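April 2011

Rain again, so no garden, and I've finally sat down with the family history boxes like I've been promising Mum since Christmas. My back is wrecked and my fingers are grey with dust but what a day!

I started with the Lamont box, which was the one I was dreading. Great-aunt's handwriting slopes so hard to the left that you have to tilt your head to read it, and she never wasted a bit of paper, so when she got to the bottom of a letter she turned it sideways and kept going over the top of what she'd already written. I got through four of them before lunch and had to lie down on the bed with a washer over my eyes. Worth it though. In the third one she talks about leaving Clorotby on the mail truck with her sister and a hen in a sugar bag (the hen gets more lines than the sister) and she says they paid 45 pounds for the block at Skavitwood. I'd always been told it was a gift from an uncle. So there goes that story, and I can think of at least two cousins who will not be pleased.

Kenna Jardine rang in the middle of it to ask if I was still coming to the historical society tea, and I read her the hen bit over the phone and she laughed so much she had to put the kettle down. She reckons the mail truck would've been run by the Marnix brothers, and that there might be a photo of it in the hall at Skavitwood, up near the honour board. I've been in that hall a hundred times for weddings and never looked at a thing on the walls except the clock.

Then I got ruthless. I've decided I'm not keeping every electricity bill Grandad ever paid, sentimental or not. Same goes for the knitting patterns with pages missing, and the envelopes with nothing in them, and the raffle tickets. Stamps I'm keeping, for Isla Buchanan's boy, who is mad for them.

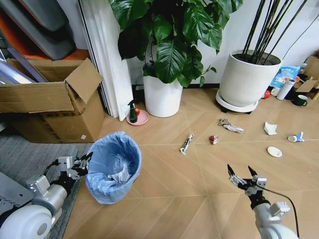 The bin, blue bag and all.

After tea I had a go at putting the keepers in order. My first thought was by date, but half of them haven't got one, just "Tuesday" or "wash day", so I've gone by who wrote it and I'll sort the rest out later. There's a little red cash book too that I think was Grandad's from the dairy years. He's got 300 down for fencing wire and posts, and then 2620 for the new shed, underlined so hard the pen has gone through the page. I remember that shed! We used to slide down the hay in it and come home itching. I was never allowed to say what it cost and now I know why – he must have been paying it off until I was in high school.

One thing has me stumped. On the back page there's 665 written on its own, with a ring around it, no pounds or dollars or anything. Could be a lot number, could be a cow for all I know. I've copied it out for Kenna to puzzle over, she loves that sort of thing.

Rang Mum to tell her about the uncle business and she went quiet and then said well, your grandmother always did like a nicer version. Then she wanted to know if I'd come across the christening gown. I haven't. Two boxes still to go, plus the suitcase with the broken catch, and I need to find my good scissors before I try that one.

Bed now. Must remember to buy more acid-free sleeves, and milk.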